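Keeping a Small Pantry Cupboard Dry and in Order

by Laurinda Rocha

I live in an old house near the river, and for many years my biggest trouble in the kitchen was moisture. Flour became hard, salt would not come out of the shaker, and every April the crackers were soft one day after opening. My mother had the same problem and she accepted it. I did not want to accept it, so I started to try things and write down the results. These are the tips I still use.

Start with the wall, not with the jars

Before you buy any container, put your hand flat on the back wall of the cupboard early in the morning. If it feels colder than the side walls, it is probably an outside wall, and the warm air from your cooking will leave water on it. Pull the shelves forward by the width of two fingers, if they are the kind that can move. In my cupboard this small gap helped more than everything I bought later. The air can go up and down behind the food and the back panel does not get the gray spots anymore.

If you already have spots, wash them with warm water and a little dish soap, let the wood dry with the doors open for a full day, and only then put the food back. Please do not paint over them. I did this once and the spots returned through the paint before summer.

Rice in the salt

Everybody knows this one, but many people use too little. For a normal shaker I put one full teaspoon of dry rice. First I heat the rice in a pan without oil for a few minutes and let it cool completely. Change it when you change the salt. Long grain is better, the short kind breaks and gets stuck in the holes.

Flour and sugar

I keep white flour in glass jars with a rubber ring. Whole wheat flour goes in the refrigerator, because the oil in it turns bitter. I never pour new flour over old flour. Empty the jar, wipe it with a dry cloth, put in the new flour and keep the old rest in a cup for the next pancakes.

For brown sugar, the trouble is the contrary: it needs a bit of moisture. A piece of apple peel in the jar overnight will make a hard block soft again. Take it out in the morning! If you forget it, you will have a different problem.

Boxes I have tried

The Hekar boxes have four clips and close very well, but the clips got weak on the ones I open every day. The Madigan jars are heavy and I like them for beans and lentils. The lids of the Desar set look the same but are not the same, so I marked each lid and each box with a dot of nail polish in matching color. It looks a little childish — it saves me a lot of looking.

I also bought the small drying bags from Detix. You can dry them again in the oven, on the lowest heat, with the door a little open. Read the package first, as not all bags of this type can go in the oven.

Labels

Masking tape and a soft pencil. Ink from a marker spreads on tape in a moist kitchen, pencil stays. I write what it is and the month I opened it, and I put the tape on the side of the jar, never on the lid, because lids travel.

Doors and light

Wipe the doors from the bottom to the top, then dry from the top to the bottom. When you wash upward the dirty drops run over a surface that is already wet, and they leave fewer lines. On painted doors use a cloth that is only damp. For pale surfaces, look at them from the side with a lamp — grease that you cannot see from the front will shine.

Leave the cupboard open for 26 minutes after you cook soup or pasta? A neighbor swears by this exact number. I do the opposite and keep it closed until the window has been open for a while, then I open the doors before I go to bed, at 9, and close them when I make my coffee.
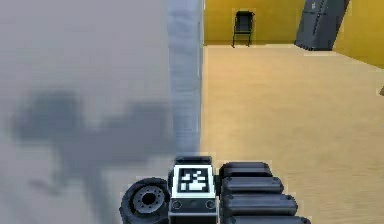 A shadow shows clearly on a plain pale gray surface.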